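粉色纸盒翻盖边缘起翘、有缺口，合盖后总是斜的，怎么处理

Zlata Koval
发布于 3月 · 分类：包装与纸品

手上有一批粉色翻盖纸盒，盒体和盖是一体的，盖沿一条长折线翻过来，前面插进盒口。盒身是一个浅的长方形托，四边立起，没有内衬。数量300个，用来装 Kuvano 的样品册，从 Rostach 订的，到货时是压平的，自己折。

问题有三个：

一、盖合到最后一段就不走了，一边高一边低，从前面看盒顶是个斜楔形。用手压平，松手后又慢慢抬起来。

二、前板上沿不直，有轻微波浪，中间还有一处小折痕。不确定是折的时候压出来的，还是来料就这样。

三、切口边缘有个别位置表层破了，露出里面发褐的纸芯，边上一圈毛的浅色茬口。位置在两块面板之间那条缝旁边，合上盖也看得见。
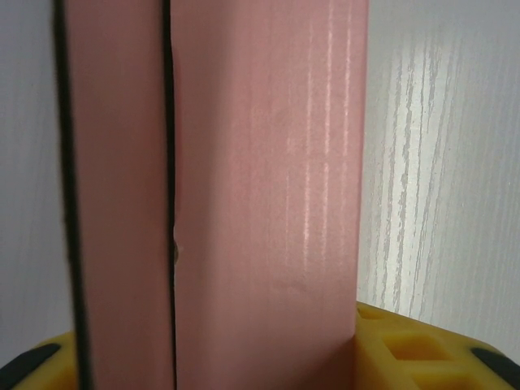

接缝近照，缺口在中段偏下

缝的宽度也不均匀，一头宽一头窄，到下面几乎并成一条黑线。我量过几只压平的毛坯，长边对得上，所以怀疑不是模切尺寸错，是折线没折到位。纸板厚度供应商没有给，表面是哑光的，手感偏软。

已经试过的办法：
合盖后上面压书，放一夜。第二天拿开书，当时是平的，下午又翘。
盖的前缘内侧贴双面胶。能粘住，但是样品册要反复取放，打开两次以后胶就带起纸面，比原来更难看。
用尺子背面重新压一遍折线。有改善，但是左右两端压得不一样深，盖还是往一边歪。

想问：这种情况有没有不拆盒、不换料的处理办法？缺口能不能补？样品册下旬要寄，重新订货来不及。

补充一下，下图这只是压过书以后的，已经算比较好的一只。

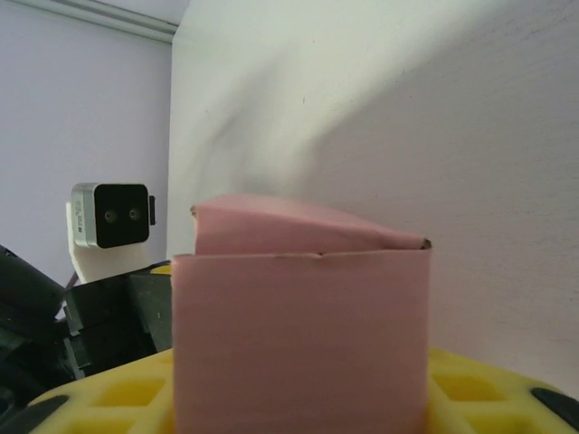 盖向右侧斜下，前板上沿中间有小折痕

另外存放环境是普通房间，没有除湿。盒子折好以后开着盖放在白色台面上，有的放了几天才合。

────────

Gleice Meireles
被采纳 · 20 人觉得有用

先把原因分开看，三个问题不是一回事。

盖斜，多数是折线两端的折叠角度不一致。长折线用手折，习惯上从一头开始往另一头推，先折的一端折得透，后折的一端折得浅，浅的那端回弹大，就会把盖顶起来。你用尺背压过以后左右深浅不同，等于又加了一次偏差。

处理步骤：

1. 盖完全打开，把折线放在台面边缘，折线和台边平行，盒身压在台面上，盖悬在外面。
2. 用骨刀或者没有刃的圆头工具，从折线中点向两端各走一遍，力度一致。不要从一头走到另一头。
3. 盖向外反折，超过平面一点就停，不要折到底。软纸板反折到底，外层会裂，裂了没有办法补。
4. 再向内合，合到超过正常位置一点，停5秒，松开。
5. 检查两端的高度。还有一端高，只对那一端重复第2步，不要整条重做。

不要先插舌后压盖。顺序应该是盖先落平，看两个角是不是同时到位，再把前缘送进去。有一个角先进去，另一个角就会被带偏，前板上沿也会被顶出波浪，你说的中间那个小折痕有可能就是这样来的。这一点只看照片不能确定，你可以拿一只没折过的毛坯，看上沿对应位置有没有印子。没有印子，就是折的时候产生的。

压书有效时间短，是因为压的是盖面，没有压到折线。改成把盒子侧放，折线朝下，上面均匀加重，放一夜。重物底面要比盒子大，不然会在盒面留下边痕。

缺口：表层已经缺失的地方不能恢复，只能让它不显眼。用细毛笔蘸少量白乳胶，加水稀释，点在毛茬上，把翘起来的纤维按回去，干透以后用同色的彩铅或者粉彩轻轻补色。不要用马克笔，笔水会沿纸芯往里渗，边缘会出现一圈深色。补色之前先在盒底试，哑光面吃色比较快，宁可浅。

关于开盖存放：不建议。折线在打开状态下放几天，会往打开的方向定型，合上自然要回弹。折好当天就合，暂时不装东西也合着放。

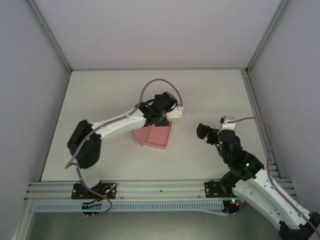
已经敞着放了几天的，按上面第2步到第5步做一遍再合，合好以后侧放加重，不要直接叠放。叠放的时候最下面几只受力最大，前板上沿没有内衬支撑，容易再起波浪。如果必须叠，层间垫一张平的硬纸板，尺寸比盒面略大，层数不要多。

内衬也可以考虑。裁一条和盒深等高的卡纸，贴着前板内侧立着放，不用粘。样品册放进去以后正好把它顶住，上沿会直很多。300只全做工作量大，可以先挑波浪明显的做。

────────

Aidan Fitzgerald
3 人觉得有用

同意楼上关于折线的部分。补充湿度。

软纸板两面吸湿不一样，表面有涂层或者裱纸的一侧吸得慢，盖就会弯。你说早上平、下午翘，和房间湿度变化有关系的可能性比较大。放一个湿度计，看一天的读数。如果上下波动大，折好的盒子装进密封袋再存，袋里放干燥剂，量不要多，太干折线会脆。

还有一个检查办法：取一张没折过的毛坯平放在台面上，看四角有没有离开台面。离开，说明纸板本身已经弯了，这时候怎么压折线都只能改善一部分。毛坯要先平压，再折。

寄送的话，外面套一条腰封最省事。纸带宽一点，接头放盒底，盖就抬不起来，正好也能盖住一部分缺口。我们给 Corby 寄册子用的就是这个办法，纸带是从2440毫米长的卷料上裁的，损耗很少。

────────

Bouchra Helmy
0 人觉得有用

换个厚点的盒子。这种薄的都会翘。

────────

Zlata Koval（提问者）追加

先按第一个回复的步骤做了20只。折线从中点向两端压以后，盖的高低差明显变小，其中两只还是有一角偏高，单独压那一端以后可以接受。毛坯查过了，上沿没有印子，小折痕是我们自己折出来的，插舌顺序已经改了。

缺口用白乳胶按平了，补色只试了一只，彩铅颜色偏橙，还要再找。腰封在打样。湿度计还没买。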